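Print this page
E-mail this page

Bench notebook, Clastow evaluation
Wednesday, started 8:40

Continuing with the Strachan hand pair on the two-arm cell. Rajitha had the arms homed before I got in. Firmware is whatever Stutmont shipped with the kit; the updater wants a login we still don't have. Morven has e-mailed them again.

Plan for today was bottles only. Roltberg want a yes or no on the kit for their repacking line, and bottles are most of what they repack. No boxes, no pouches until the bottle numbers are in.

Settings at start: grip force at the middle preset, both hands. Finger speed low. Wrist torque limit left at default. I did not touch the thumb offset on the left hand, although it still closes a little late compared with the right.
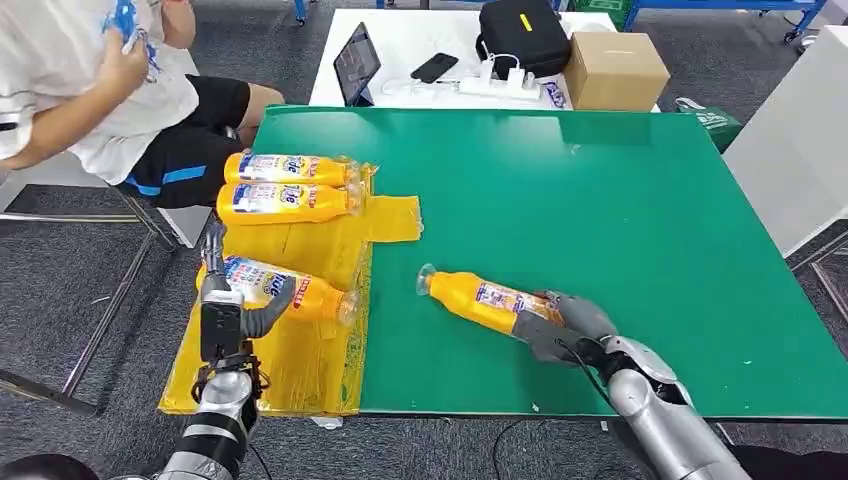
Page 146

Both hands on yellow bottles, lying down on their sides, two more waiting on the yellow bag. The right-hand one was held by the bottom half on the green top. I prefer that hold to a neck hold for this shape, the neck is narrow and the fingers have little to close on.

Note on the bag: the film wrinkles and the planner treats a high fold as part of the object. Rajitha suggests taping it flat. I'd sooner teach the pick height by hand for this round and raise it with Stutmont, because Roltberg will have film everywhere and won't be taping it.

Cycle counter on the controller read 1,027 at the coffee break. That includes all of last week, so don't use it as today's total. The per-session log is in the shared folder under Clastow, bottle runs.

Teach mode is good. You push the arm to the pose, press once, and it keeps the finger positions along with the arm pose. The old kit made us save those separately and I was always forgetting one. The pendant menu is poor — force and speed are on different pages and the back button drops unsaved changes. Lost one set of values that way before 10.

Moved to the large orange bottle after the break. Label says 800 g net (净含量:800克). Glossy surface, big rounded shoulder. I expected to need the high force preset and started at middle anyway to see.

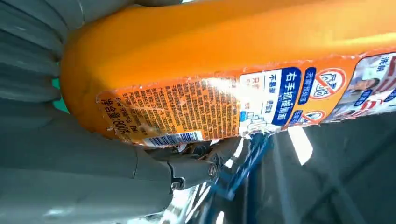 2. Wrist camera and labels

The wrist view is close enough to make out the larger label printing, and the barcode strip is in view near the bottom edge of the label. Glare is the problem. There is a white spot in the middle of the small text, and I would not trust a reader on that part. The label itself is creased and scuffed along the top, so some of this is the bottle and some is the lighting.

Rajitha pointed out that the label carries its own gripping advice: 右手抓握瓶面, hold the bottle face with the right hand, and 不易滑 beside it, not easy to slip. Fine by me.

Things to ask Stutmont:
- can exposure be locked per pose, or only for the whole program
- is there a matte finger pad, and what does it cost
- does the barcode option need its own license
- replacement time for one finger (the brochure gives a part number, 152, and no lead time)

Morven wants the answers in writing before she puts a price in the report. The quote covers two hands, the controller and a year of support. Arms are not included and neither is the mounting plate, which we made ourselves.

After lunch, looked at camera views with the wrist turned up. Roltberg's line has overhead lights much like ours and their shelving will be on the far side of the cell, so the camera is going to see all of that whenever the hand is raised. Good to know now what it does with it. 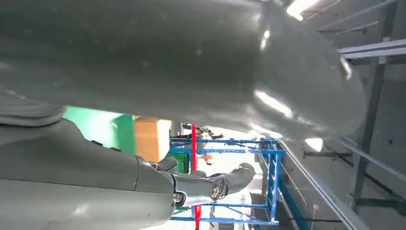

Wrist camera, hand raised, looking past the arm to the blue rack.

Overhead light blows out the top edge, and the person in the distance is only a blur. I would not rely on this camera for anything beyond arm's reach. For the fingers themselves it is adequate. If Roltberg want people detection they need a separate fixed sensor, and that goes in the report as an extra.

Also from that pose: the knuckle hardware is easy to see, pivot caps and screws both. Rajitha is going to put paint marks on the screws so we can check for creep at the end of the week. Nothing in the manual about retorque intervals. Added to the Stutmont list.

Left for tomorrow: high preset on the orange bottle, left thumb offset, repeat the yellow set with the pick height taught. Morven to chase the login. My view so far is yes on the hands, undecided on the software.

Shut down 4:50, air off, pendant on charge.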